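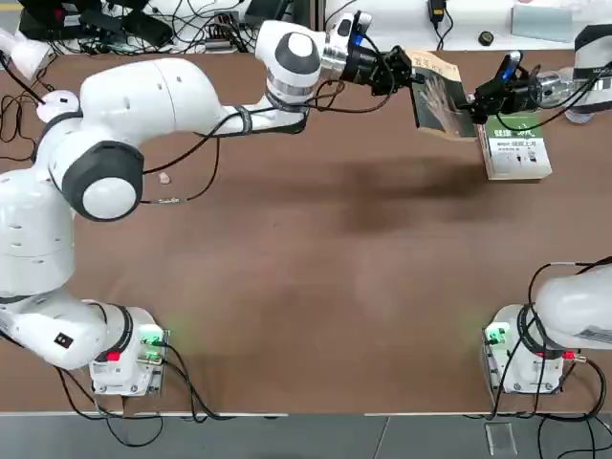
Chapter 4

Handling and Caring for Books

In this chapter you will learn:

How the parts of a bound book work together
How to take a book from a shelf and open it
How to hold a book while you read or inspect it
What paper, cloth and glue need from a room
How to fill out a condition slip

Words to know: board, case, endpaper, fore edge, gutter, head, hinge, joint, spine, tail, text block

4.1 Why handling comes first

Most damage to books in a working library comes from ordinary use. Floods and fires are rare. A finger hooked over the top of a spine is an everyday event, and after enough of them the cloth splits. The same goes for books laid face down to keep a place, books packed too tightly on a shelf, and books carried by one cover.

The lending library at Bivcombe kept a repair log for its general collection and sorted the entries by cause. Of 500 books sent to the bench, 120 had torn or loose spines at the head, the spot where people pull. Another 100 had broken hinges. Both kinds of damage take a trained person a good part of an hour to mend, and the mended book is never quite as strong as it was.

For this reason the chapter on handling comes before the chapters on cleaning and repair. You should be able to move, open, hold and shelve a book without adding to its wear before you pick up a brush or a jar of paste.

4.2 The parts of a book

A hardcover book has two main parts. The text block is the stack of pages, sewn or glued along one side. The case is the outer cover, made of two stiff boards and a spine piece joined by cloth or paper. The endpapers connect the two. One half of each endpaper is pasted to the inside of a board, and the other half is attached to the first or last page.

The top of a book is called the head and the bottom is called the tail. The side that opens is the fore edge. The inner margin, where facing pages meet, is the gutter. The groove on the outside where the board bends is the joint, and the same line on the inside is the hinge.

When the book is opened, nearly all of the strain falls on the joints and hinges. When it is lifted by one board, the full weight of the text block hangs from a strip of cloth and a strip of paper. A small novel can take this for a while. A heavy atlas can't.

Paperbacks are built differently. The cover is a single sheet glued straight to the spine of the text block. There are no boards and usually no endpapers. The weak point is the glue, which gets brittle with age and cracks when the book is pressed flat.

4.3 Clearing the table

Before you bring a book to the table, wipe the surface and let it dry. Put drinks, pens and tape somewhere else. Use a pencil for notes. The table should be larger than the book when the book is fully open, with room left over for your forearms.

Wash and dry your hands. Gloves are not needed for most printed books, and they make it harder to feel the edge of a page. Use them for photographs and for bindings with metal parts.

4.4 Opening and holding

Set the book on its back with the spine resting on the table. Lower the front board, then the back board, keeping the pages upright between your hands. Let down a few pages at a time from each side until you reach the middle. A new book treated this way will open more easily afterward, and its spine will keep its shape.

If you need to lift an open book off the table, support both boards. Place one hand under each, with your fingers spread, and keep the two sides at the same height. If one side drops, the pages slide toward it and pull at the hinge on the other side. Watch the fore edge as you lift. Pages that fan out are easily bent when the book is set down again.

Older books often will not open flat. Don't force them. A cookbook printed for the Medina school district in 1915, for instance, has stiff paper and a narrow gutter, and it should be read at an angle, with a foam wedge or a rolled towel under each board.

To turn a page, lift it at the upper corner of the fore edge and slide your hand down behind it. Don't lick your finger.

4.5 Before you go on

Choose three books from your own shelves: one hardcover, one paperback and one that is showing wear. For each, find the head, tail, joints and hinges. Open each one as described in section 4.4 and write down where you feel resistance. Keep your notes. You will need them for the condition slip in section 4.8, which follows the form used at the Evport reading room.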